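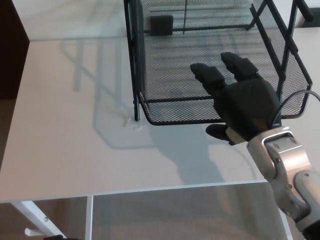
celda-bandejas: notas de montaje y mantenimiento

Última revisión: 03/03/2020
Mantiene: Lamai Intarasuk. Revisa (y discute): Uthai Rojanasak.

Qué contiene este repositorio

La configuración, los registros de ajuste y el procedimiento de puesta a punto de la celda Plostance, un brazo con mano de varios dedos que trabaja sobre una mesa blanca con una bandeja portadocumentos de malla negra. Los ficheros de calibración están en calib/, los registros en logs/ y las órdenes de arranque en arranque/.

El folleto de Wornetti dice que la celda «se calibra sola». Llevamos desde junio usándola y no lo hemos visto. Hay una rutina automática, termina sin errores y después hay que corregir a mano. Quien venga con prisa, que lea primero «Calibración» y deje el folleto para otro día.

Puesta en marcha

1. Comprobar los tornillos del soporte metálico de la muñeca con la alimentación cortada.
2. Revisar el recorrido del cable gris. Sale de la zona de la muñeca, sube en arco y pasa por delante de la parte derecha de la bandeja, así que es lo primero que se engancha en un giro largo.
3. Abrir la mano del todo y llevarla despacio sobre el borde delantero de la malla.
4. Lanzar arranque/cero.sh y esperar al aviso de fin.
5. Repetir el paso 3. Si el pulgar toca el borde, no seguir.

El manual pide 20 minutos de calentamiento antes del paso 4. Uthai probó con y sin ellos y no encontró diferencia que se saliera del ruido. Los mantenemos en la lista porque Thongdee, que lleva el servicio técnico, pregunta por ellos en cada incidencia.

Calibración

La rutina automática toma 90 posturas y ajusta los desplazamientos de cada articulación. El error que imprime al final es el del propio ajuste, calculado con esas mismas posturas. No dice nada de si los dedos llegan donde deben. Para eso está logs/contacto.csv, con 1,483 filas, una por aproximación al borde de la bandeja.

De esas filas, 116 están marcadas como dudosas. Las marcó Lamai a mano. El criterio está escrito en logs/criterio.txt y no es muy bueno: Uthai habría marcado más. Si alguien va a sacar una media de ahí, que la saque dos veces, con ellas y sin ellas.

Sobre la malla

La bandeja deja ver la mesa a través de la rejilla, y las sombras del brazo y de la propia estructura caen sobre el tablero. El módulo de visión de Ovisico se anuncia como «insensible a la iluminación». En nuestras pruebas confundió varias veces la sombra del borde con el borde. Puede que sea cosa de nuestros parámetros; hemos preguntado y nos han contestado con el mismo folleto. De momento, la altura del borde se mide por contacto y se escribe en calib/borde.yaml.

Cuidado periódico

Yemas y nudillos: paño seco. Nada de disolventes, aunque la ficha de Wornetti los permita.
Soporte de la muñeca: apretar solo si hay holgura. Reapretar por costumbre nos costó una rosca.
Mesa: retirar restos de embalaje y trocitos de plástico junto a las patas de la bandeja.
Bandeja: si se ha movido, repetir la medida del borde. No vale mirarla y decir que está igual.

Problemas conocidos

El pulgar pierde el cero tras una parada de emergencia. Thongdee lo dio por resuelto con una actualización. Sigue pasando.
El valor de par de los dedos llega con retraso y no sabemos cuánto. No usarlo para detectar contacto en movimientos rápidos.
cero.sh devuelve 0 incluso si se interrumpe. Mirar el registro, no el código de salida.

Cambios

Se aceptan por parche, con el registro completo de la prueba. Un «a mí me funciona» sin registro se cierra sin leer.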